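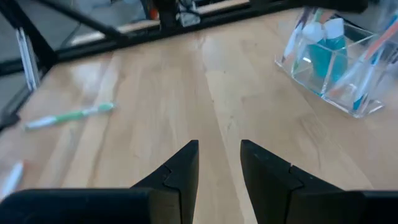 According to Consuelo Ayala, the Broldale club would never have sold its captain if the league had not moved the closing date of the transfer window. Other writers on the subject do not share this opinion.

Dinesh Uddin is a retired football midfielder. He played 46 matches for Broldale and scored 15 goals, most of them from free kicks. On November 3, 2019 he signed for Trollo, where the coach Timothée Gaillard used him in a deeper position. He stayed for two seasons and made 34 appearances. 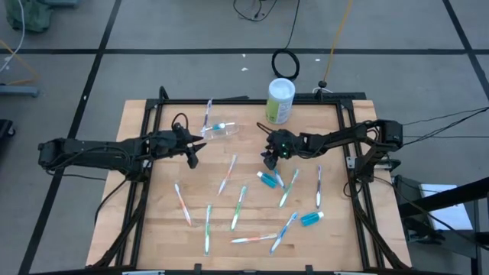 Work table with two black robot arms.

After his playing career Uddin became assistant to Annag Leckie in the youth section of Trollo.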